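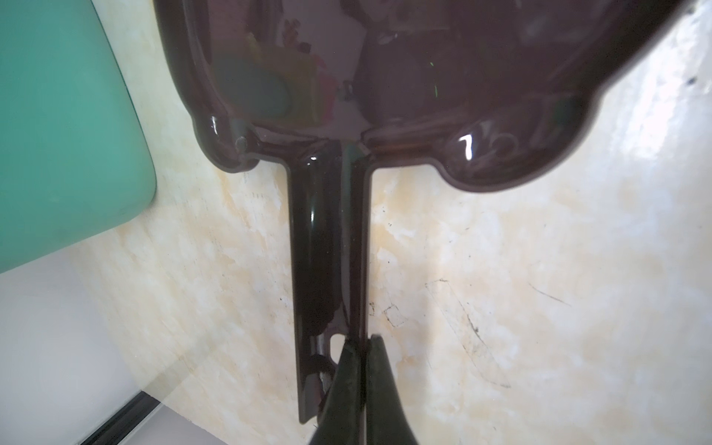
Wrist view: the gripper closed on a flat maroon handle.

Botbridge spent July comparing two finger sets on its paired arms at Stoswood. The job was cleanup – paper, a can, a long grabber tool, a dustpan. Kiros Fikre logged 300 runs with each set. The wide fingers cost $13 more a pair, and he prefers them for thin handles.
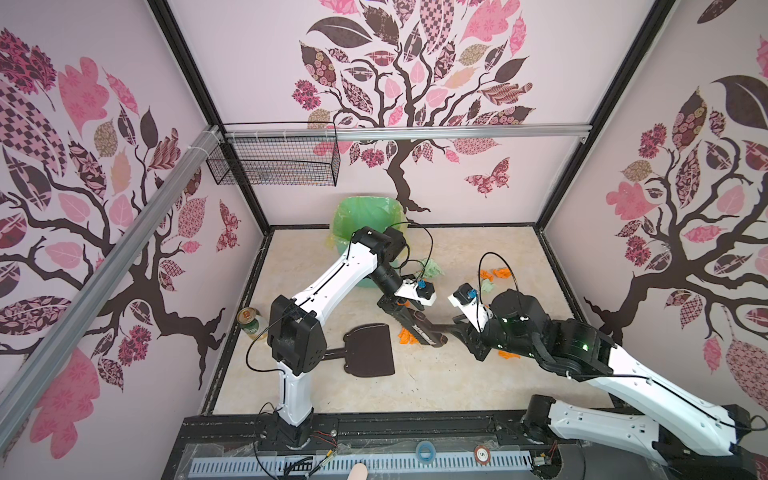
Zixuan Long is less sure, saying the controller matters more than the fingers and that 300 runs is too few to settle it. Fikre plans a longer test at Bramwell.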